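Jemari Drawer Project

The Jemari Drawer Project is a student robotics project run by the Jemari club, an after-school group that meets in a rented room in the Negussie building. Its stated aim is to teach a robot arm to open household drawers by learning from recordings that students make by hand. The project was started by Robel Feyisa, a former shop teacher, and takes its name from the club. It has been described in the club's own newsletter as a success. Outside evidence for that is thin.

Background

The club began as a team that entered line-following contests. Feyisa dropped the contests after two seasons, saying that students were spending their evenings tuning wheels and learning little else. Former members have given a different account, in which the team had trouble paying entry fees. The drawer project was announced the following October, and a first set of hand-held grippers was built from printed parts on a budget of 3000 dollars. The source of the money has not been made public.

Method

Students carry a gripper fitted with a camera and use it to do a task the way a person would, such as pulling a knob, closing a door, or moving a cup. Each attempt is saved as one recording. Printed square markers on the fingers let the software work out how far open they are. The recordings are then used to train a program called Zurum, which is supposed to drive the arm through the same motions.

Club rules ask students to leave ordinary household items on and near the furniture, on the theory that a robot trained on bare shelves will fail in a real home. How much the clutter helps has never been measured. A test with and without it was planned and then put off.

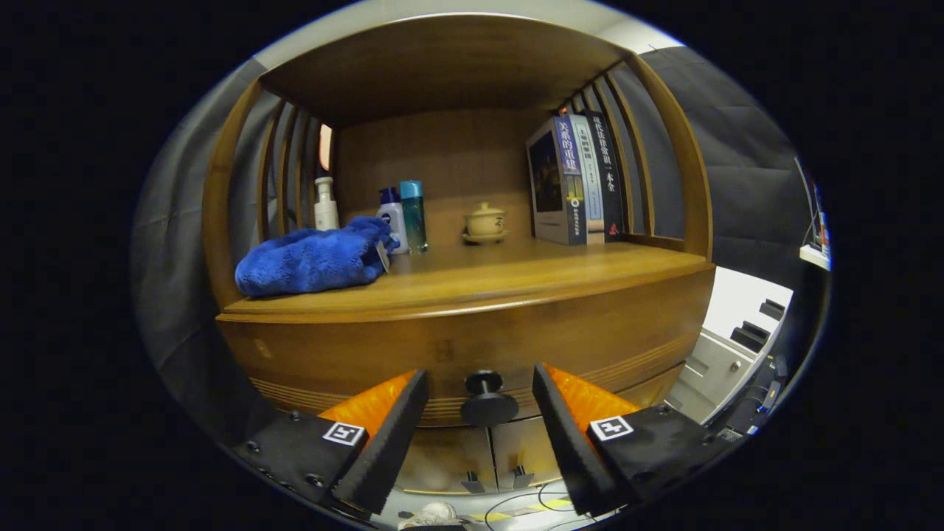
New members start on single drawers with a center knob, which Feyisa considers the easiest case. Paired cabinet doors come later, and many students never reach them. The club does not publish a lesson plan, and what is taught on a given evening seems to depend on who shows up to teach it.

Results

The newsletter reports 1068 recordings in the first year. Of these, 426 were kept for training. The rest were thrown out for blurred video, lost markers, or a dropped gripper, though no breakdown has been given. In the only trial with published figures, the arm was given 122 tries at a drawer and the newsletter called the outcome "mostly good." It did not say how many tries ended with the drawer open, or whether the drawer was one the program had already been trained on.

Claims that Zurum can handle "any drawer in the house" appeared on a club poster and were later removed.

Reception

Parents have generally praised the project for giving students hands-on work. Critics, including two former members who left to form the rival club Drerkico, argue that students spend long evenings repeating one motion and see little of the programming, most of which is done by Feyisa. Feyisa has replied that collecting good data is a skill in itself. Drerkico has published no results of its own.

As of March 2026, the club was still recruiting, and the clutter test had not been run.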